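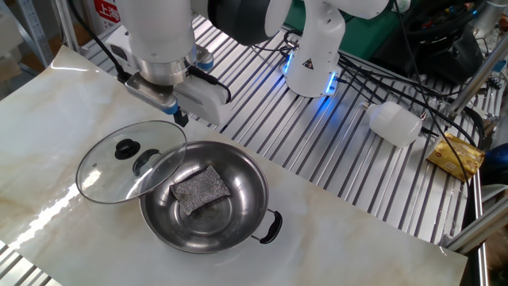 Cell 7, grip fault follow-up, August. Arm stopped at 11 with the gripper closing late. Checked with the glass lid leaning on the left rim of the pot and the sponge inside it.

Finger tip: tight. OK
Cable loop at the gripper: rubs at full reach. FAIL, reroute
Warning sticker on second arm: present, readable. OK
Stop button: cuts both arms. OK
Force limit: was set for the old Drinine pads. Corrected
Log: fault 123 repeated, see Aliren sheet

No glass work until the cable is redone. Retest at low speed.
Checked by Melahat Altıntaş

Filed under: Inspections / Robot Cells
Contact Assefa Drandstead | © Assefa | Back to top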